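The shoe rack question

I have been shopping for a place to put shoes for longer than I shopped for my car. The car took an afternoon. The shoes have been in a heap by the back door since March, and the heap has started to develop a personality.

The trouble is that everything sold as a shoe rack looks like a shoe rack. It has tiers. It has little angled bars so the heels hang off the back like commuters. I bought one from Jolstead a couple of years ago, all chrome tubes and plastic elbows, and it leaned a bit more each week until one Wednesday it lay down completely, with my boots on it, while I was on the phone to the bank. I left it there for the rest of the call. It seemed tired.

Elsie Henare, who has lived next door to me through three hallway arrangements, told me to stop looking at shoe racks and look at low stands. Plant stands, bath stools, luggage benches, anything with slats on top and a rail near the bottom. Her theory is that furniture behaves better when it hasn't been told what it's for. She keeps onions on hers.

So I went looking at slats. Pale wood, four square legs, nothing clever. The slats are the whole appeal for me, as a person who comes in from the garden wearing half of it. Grit falls through and lands on the floor, where I can sweep it up or pretend I'm going to.
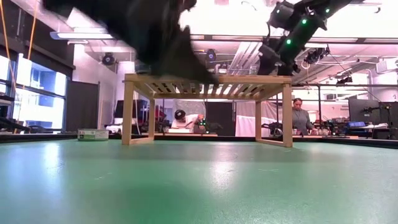 Slatted top, square legs, lower rail. Black fabric, apparently, in a blur over the top.

I like how open it is underneath. You can see straight through between the legs to the other side of the room, and in a hallway as narrow as mine I'll take any view I can get. The front legs look thicker than the back ones, too, and after the Jolstead episode I find a thick leg very reassuring.

What I'm less sure about is what ends up on top. A flat surface in my house has a life expectancy of one evening. First it's gloves, then a scarf, then a black sweater I have been meaning to wash, and by the weekend the stand has vanished and I own a shorter, wider heap. Elsie says this is a matter of discipline. Elsie has 47 tote bags hanging off one doorknob, so I'm taking that under advisement.

The Lowther catalog has a bench I wanted very badly for ten minutes, until I reached the price and the phrase "some assembly." It comes with 2 pages of warnings. I don't think I've had 2 pages of warnings about anything in my life, including surgery.

For now I've measured the gap by the back door twice and written the answer on an envelope, and then put the envelope on a flat surface. If you see it, let me know. In the meantime, please step over the boots.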